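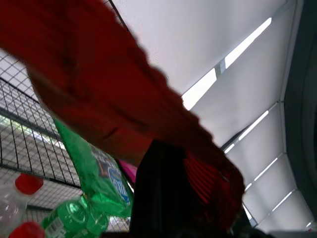 Kitchen & Laundry > Baskets, Bins and Carts

Getting more out of a wire mesh basket
by Nadine Aoun

I love a black wire mesh basket. There, I said it! A red cloth, a shiny green bag from the groceries, some little pink thing tucked in beside it, and the whole lot can be picked up and put down wherever you need it. I have been using mesh in my kitchen since we moved into the apartment over the bakery (very little cupboard space, wonderful smell) and these are the tricks I keep coming back to.

Cloth goes in last

If you carry groceries and dish towels in the same basket, put the food in first and lay the cloth over the top. Fabric at the bottom gets squashed and creased, and any drip from the milk ends up in it. On top it keeps things from bouncing out on the stairs, and it's the first thing you lift off when you get to the counter. Ribbed and knitted cloths are great for this because they grip a little and stay put.

The one catch is snagging. Wire mesh has joints where the wires cross, and on a cheap basket some of them are rough. Run an old pair of tights over the inside before you use it for the first time. Wherever the tights catch, give the spot a few strokes with a nail file and wipe it down. It takes maybe ten minutes, and I wish I'd known it before I pulled a loop out of my favorite sweater.

If you do get a pulled loop, don't cut it! Push it through to the back with a blunt needle or a crochet hook, then stretch the cloth gently in both directions until the rows settle.

Stand the bags up

Soft plastic bags of salad, frozen peas, chips and so on take up far less room standing than lying down. Line them up along the side of the basket so the mesh holds them, labels facing in toward you. Small stuff goes between the bags. I used to lose lip balm and erasers and birthday candles at the bottom for weeks, and now they sit in the gaps where I can see them.

For anything small enough to slip through the squares, Lama Shboul (my neighbor, and the tidiest cook I know) cuts a piece of shelf liner to fit the bottom. I've copied her and it's brilliant. Cut it a finger's width too big all around so it curls up at the sides.

Red cloths, and what they do to everything else

I'm a big fan of red in the kitchen. It hides tomato sauce, and you can always find it. But new red cotton can let go of a lot of dye, so:

Wash it alone the first two or three times, in cold water.
Before you trust it in a mixed load, press a damp white paper towel on it for a minute. Any pink on the paper and it goes back in on its own.
Don't leave it wet on top of anything pale. This includes paper bags, wooden spoons and your good white napkins (ask me how I know).
Dry it out of direct sun if you want it to stay that deep tomato color.

You may have heard that vinegar sets the dye. I've tried it and couldn't see any difference, so I save mine for the kettle.

Cleaning the mesh

Dust and onion skin love those little squares. Take the basket outside, turn it upside down and tap it, then go over it with a dry paintbrush. For anything sticky I mix a squirt of dish soap with 1000 ml of warm water and use an old toothbrush, working along the thick rails first where the grime collects. Rinse, shake, and dry it properly with a towel. Leaving it to drip is how you get rust at the joints. A chipped spot can be dabbed with black enamel paint, but only on the outside, away from food.

Where to keep it

Mine lives on the end of the counter, and the shelf above it is 17 inches up, which leaves just enough room to reach in without scraping my knuckles. Measure yours before you buy! Leave a gap behind it too if the wall is painted, or the wire will mark it. Two felt dots on the back rail fixed that for me.

From your emails

Efraín Restrepo hangs his damp cloths over the rim of the basket overnight, with the food taken out first. Kirsty Hartley ties a ribbon to hers so the kids know which one is for putting away and which one is going to the car.

Filed under: baskets, dish towels, small kitchens
Next: Airtight jars, and the lids that never match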